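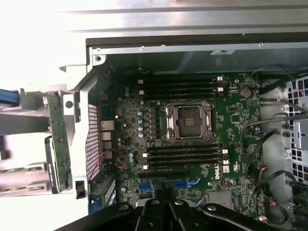 Raphaël Cordier replied: before you order anything, put the cap back on that socket whenever your hands aren't in it, and tell me whether this board was ever seen running with memory in both banks. Bent contacts and a bad stick look exactly the same from the outside. Also, which slots were filled when it last gave you the amber light?

Okay, good questions, and sorry for the slow answer, I was at the Stollosbridge office until late and the workstation stays at home. Let me go in order.

Yes, the cap is on and it's staying on. I'd read enough horror stories about those little gold contacts to be scared of them.

As for whether it ever ran with both banks full – yes, for years, at the old place. I used it for the Cunidia drawings, which are enormous, and it never complained. Then in January it started restarting by itself in the middle of saves. I blamed the power strip, bought a new strip, and had peace until summer. Now I press the button, the fans spin up, the light goes amber, and the screen stays black. No beeps that I can hear, but I'm not sure this one even has a speaker.

Last time I got the amber light, only the bank nearest the expansion slots was filled. I'd already pulled the other one to see if anything changed. Nothing did. After that I took out the rest of the memory, the graphics card, the cooler and the processor, because I was on a roll and wanted to clean off the old paste anyway. It had gone to chalk.

Things I've tried so far, all before the big strip-down:

Different outlet, different power cord. Same.
Both drives unplugged from the blue SATA connectors. Same.
Graphics card out and back in. Same, but I did find a dead moth on the card, so that was nice.
Held the power button for a while with the cord out, like the old forum posts say. Same.

I haven't touched the coin cell yet. Is it worth swapping while everything is out of the way? It's right up in the corner and easy to get at now, and I have no idea how old it is.

Jhun Sarmiento replied: swap the battery, they're cheap and yours is probably original. Then build it up small. Processor, cooler, one stick, nothing else. Check your manual for which slot wants the first stick, the numbering on those boards isn't in the order you'd guess. My old one wanted it in a slot I would have picked last.

Thanks Jhun! Battery bought, three to a pack, so I'm set for coin cells until I retire. I let the board sit without one while I ate dinner and then put the new one in.

The manual is where I got stuck. The copy I saved is for a different model and the diagram doesn't match. Ticket 3842 on the Skorico help desk has a link to the right one, but it wants a login and my account was tied to a work address I don't have anymore. If anybody can tell me the correct first slot I'd be grateful. I don't want to go by guesswork with eight of them.

Raphaël Cordier replied: the slot numbers are usually printed on the board itself, very small, near the latches. Use a flashlight and hold it low. If you can't make them out, look inside the side panel you took off. There's often a sticker with the memory order on it.

The side panel!! It was leaning against the bookcase the whole time with its face to the wall. Sticker is there, a bit scratched, but I can read it fine.

So, update, August 24, 2024. I looked at the contacts with a magnifier before putting the processor in and couldn't find any that leaned the wrong way. New paste, lever down, cooler on, one stick in the slot the sticker says is first. Amber light. Took that stick out, put in a different one. White light, and then the screen came on and told me the clock was wrong! I have never been so happy to be told off by a computer.

I went through the rest one by one, shutting down and pulling the cord between each. It took most of the afternoon. Of the 6 sticks I own, 2 give me amber every time, whichever slot they're in. Both came from the same used lot I bought from a seller called Bouchard, and the other four are what the machine came with. I've put tape on the bad ones so I don't mix them up again.

It's now running on the original four with the graphics card and one drive back in, and I've got a memory test going overnight. I'll leave the ticket open until that's finished. One leftover question for either of you – should I bother hunting down replacements, or split the four I have evenly over the two banks and leave it alone? The sticker only shows one stick, two sticks and all eight.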